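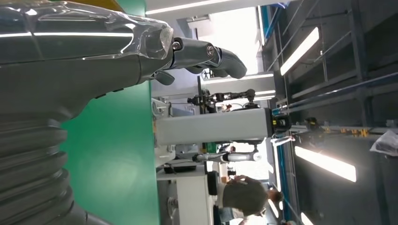

Oranach bench, white frame, light grey top: review after one winter

Rating: 4 out of 5

We bought the bench from the Indville branch of Sondbridge to replace two office desks in a shared workshop. It is used standing and seated, mostly for laptop work, light assembly and soldering.

Assembly
The frame comes flat in two cartons. The bolts are all one size, and the key supplied is too short to get any force behind, so use your own. Leave the rear crossbar finger-tight until the top is on. We did not, and had to slacken four bolts to line up the last holes.

Top
The surface is matt and does not throw glare back from ceiling lights. Pencil comes off with a damp cloth. Flux leaves a faint brown ring unless wiped up the same day. The front edge is slightly rounded and comfortable under the forearms for a couple of hours of typing. There is one shallow dent near the left corner where a vice was dropped.

Stability
With the feet levelled there is no movement when typing or writing. Filing produces a small side-to-side sway at full height, much reduced at the lowest setting. The levelling feet work loose over time and I now check them on the first Friday of the month.

Height
Adjustment is by pins, in 19 positions. Two people are needed, and the top should be cleared first. Anyone who changes height daily should look at a crank model. Knee room when seated is good, as the crossbar sits well back.

Cables
The weak point. The tray is narrow and takes one laptop charger, with a second resting on top. We added a deeper tray from Abou Jaoude, which fitted the existing holes after one was opened out with a round file.

Spares
Replacement feet arrived in November, correctly packed. Pins are sold only in full sets.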